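Hard drive will not sit fully home in desktop drive cage
Storage and drives > Desktop hardware
Posted by Idris Pugh, 10 June 2024

I am refitting a second-hand Dell desktop tower for the office at Nimidthorpe and have stopped at the hard drive. It is an ordinary 3.5 inch SATA unit. It enters the cage without force, travels most of the way, then meets a firm stop with part of the body still outside. I have withdrawn it and tried again 8 times with the same result. The label side is clear of the rails and nothing is bent that I can find.

The case has been on its side with the panel off throughout. The drive came from a Sarkeo reseller as a bare unit, with no screws and no paperwork. The seller's page says only "fits most desktops".

What I need to know:

1. Whether the drive should go into the cage bare or in some kind of carrier. Partly inserted, it looks like this:
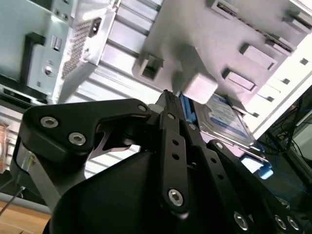
2. Whether the blue plastic parts have to be open while the drive goes in, or whether they are meant to click over by themselves.

3. Whether the cables should be fitted before or after. There is very little room at the connector end and I would prefer to do it once.

I do not want to push harder until I know what the stop is.

Gwion Griffiths
Replied the same day. Marked as accepted

Do not push harder. A firm stop at a repeatable depth is nearly always mechanical, and there are three usual causes.

The first is the latch. On many Dell desktops the blue parts are the ones intended to be moved by hand. If a latch is in its closed position, it may put a tongue or a lip across the path of the drive. Open it completely, hold it open, and try the drive again using two fingers only. If the drive now travels further, you have found the stop. Your bracket has the latch running along its top edge, with a lighter blue tab at one end, and I would begin with that tab.
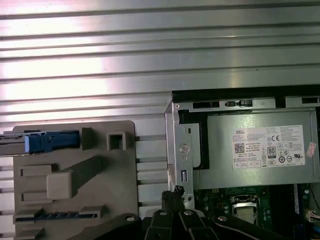 Work the latch several times with no drive present, so that you know what its full travel feels like. A latch which has been closed for years can stop short of fully open and give the impression that it has finished moving.

The second cause is the carrier. Some bays take a bare drive held by side screws, others take a plastic caddy with pins which locate in the drive's side holes. A bare drive in a caddy bay is usually slack from side to side. If yours rattles, order the caddy for your exact model. The service tag will give you the manual, which lists the part.

The third cause is a cable lying behind the bay. Look from the connector end with a torch.

On your third point: slide the drive in first if you can reach the connectors afterwards. If you cannot, connect data and power with the drive half in and feed the slack back as it goes home. Keep the plugs square to the sockets. The plastic tongue on a SATA socket breaks easily and is not worth repairing.

Nest Gape
Replied the following day

Mine did this and it was the wrong way round. Turn it over and try again. Took 7 minutes including finding my glasses.

Rhydian Probert
Replied the following day

Agree with Gwion on the latch. I would add a check on the cabling before the drive goes in.
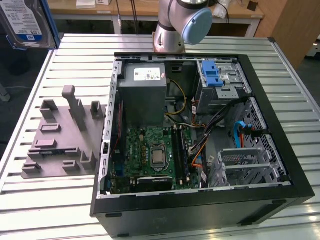
Cable routing matters more in a case of this layout than people expect, as everything has to cross the same open area to reach the drives. You have a bundle of black cables running from the drive cage down towards the lower middle, and an orange cable looped beside it near the edge of the motherboard. Move both well clear before you slide anything in, and confirm that no plug is sitting inside the bay. Also, the processor has no cooler on it. Keep fingers off the metal top, put fresh paste on before the cooler is fitted, and do not power the machine up to test the drive until that is done.

As for the drive itself, 750 GB or larger makes no difference to the fit. The outline and the side holes of a 3.5 inch drive are standard, although a few models omit the middle pair of holes. Check that before buying a caddy. Gough in Vutmont sold me a used one for less than the postage.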